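Marble floors

I've been adding to this entry since August, so forgive the bits that wander. Marble is limestone that got cooked and squeezed underground until its crystals locked together, and the grey veins everybody loves are impurities that came along for the ride (clay, mostly, or graphite).

People have been walking on it for well over 2,000 years. My favourite local example is the old post office at Barnlow, where the lobby was laid in white slabs and the doorway has worn into a shallow dip you can feel through your shoes! The Hirkden baths went for a honed finish instead, a matte grey colour that hides scuffs far better than polish does.

Marble is calcite, so acid eats it. Lemon juice, vinegar or a splash of wine leaves a dull mark called an etch, and no amount of mopping shifts it. Grit is the other enemy, as it scratches the polish underfoot. Sweep with a soft brush first, then wash with a pH-neutral cleaner. 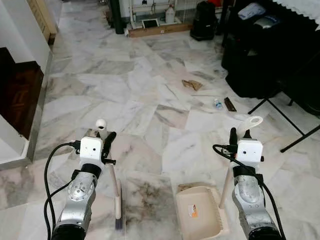
Broom and dustpan on white marble with grey veining.

Sealing slows stains but won't stop etching. I redo my own hallway every 2 years.

See also: Limestone; Terrazzo; Hirkden baths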